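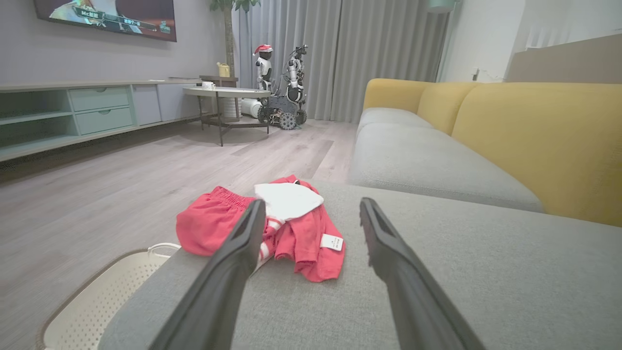 According to one reader's note on the discussion page, the walking season at Sakley starts later than most guides claim, and the upper paths are often closed well into April.

Sakley is a hill resort on the east bank of the Gava River, at an elevation of 776 meters. It has 38 guesthouses, two hotels and a campground with room for up to 200 tents. Most visitors come for walking, river swimming and the salt springs at Lam, 15 kilometers to the north.

History
The resort grew up beside a ferry landing. Guesthouses were first built along the lower road, where they were flooded several times, and later ones were placed on the terrace above the church. The ferry stopped running after the Emley bridge opened.

Climate
Summers are mild with frequent afternoon rain. Snow stays on the north slopes until April. The river is highest in May.

Transport
Buses run from Emley all year and continue to Lam from June to September. The last bus back leaves Lam at 6:40 p.m. There is no rail service. Parking on the terrace is for guesthouse residents only.

See also
Gava Valley
Lam salt springs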